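Flunmont Parish House: Walk-Through Checklist, With My Comments

Print this page | E-mail this page

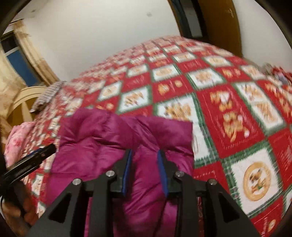
Magenta padded garment on a patterned bedspread

Hi all! I did the walk-through after the second service, while the choir was still putting robes away, so if you saw me crawling under a pew, that's what I was up to. Each item is marked OK, FIX or ASK, with my two cents after it. Last one of these was in April, and I've left in anything still open from then.

OUTSIDE

1. Front steps and handrail: FIX
The left rail wobbles again. It's fine if you lean on it gently, but we have folks who really haul themselves up by it (me included, after coffee hour). Bolts need replacing, and tightening them one more time won't do it.

2. Ramp and side door: OK
Door opens all the way and stays open. Please don't park the folding sign on the ramp! I moved it twice in one morning.

3. Parking lot lights: ASK
Two poles come on and the one by the Burkdale Street gate doesn't. Is that ours or the town's? Lihua Tan thought the town took it over when they redid the sidewalk, and I couldn't find any paper on it.

SANCTUARY

4. Exit signs: OK
All lit. The one over the vestry door is dimmer than I'd like, but you can read it from the back row.

5. Aisles clear: FIX
Music stands in the north aisle. I know, I know, there's no closet. Could they go behind the organ between Sundays?

6. Candles and stands: OK
Brass followers are all there, drip trays clean, snuffer on its hook. The big Paschal stand has a new felt foot and doesn't rock anymore, yay.

7. Balcony: ASK
The posted limit is 100 people and the old insurance letter gives a different number. I'd like somebody to tell me which one we go by before the Advent concert, when everybody wants to sit up there.

PARISH HALL AND KITCHEN

8. Fire extinguishers: FIX
Hall one is tagged and good. The kitchen one is past its date. Wanuro Fire & Safety did them last time and quoted $1,064 for the whole building including the hood inspection, so let's just book them.

9. Stove and hood: FIX
See above. Also the back left burner takes three tries to light, and I don't love that. I've taped a note on it.

10. First aid kit: OK
Restocked. I put in extra bandages, the small ones go fast with the Sunday school crowd.

11. Tables and chairs: OK
One table with a bad leg lock, pulled out and leaned against the wall with a DO NOT USE sign. Please believe the sign.

UPSTAIRS

12. Smoke alarms: OK
Pushed every button. Sorry to the Bible study.

13. Nursery outlets: OK
Covers on all of them. Gate latches properly too.

14. Youth room windows: FIX
The far one won't stay up by itself. Keep it shut until the sash cord's done. The quote from Orellana Carpentry was $1,892 for all the windows on that side, or $1,596 if we leave the stairwell one alone. I'd do the lot, but that's for the vestry to decide.

BASEMENT

15. Boiler room: OK
Clear floor, door locked, nothing stored against the boiler. Thank you to whoever moved the Christmas greens!

16. Sump pump: ASK
It ran when I lifted the float. Sounded rough to me, though I'm no plumber. Nabila Ashour is going to have a listen.

Left over from April: items 1 and 14. If you want to take one on, write your name next to it on the copy by the office door, and tell me at coffee hour so I don't chase the wrong person.

Last updated: 23/08/2026

Related items
Who Has Keys to What
Coffee Hour Cleanup Sheet
Using the Parish Hall: Rules for Outside Groups
Altar Guild Candle Notes
Minutes of the April Vestry Meeting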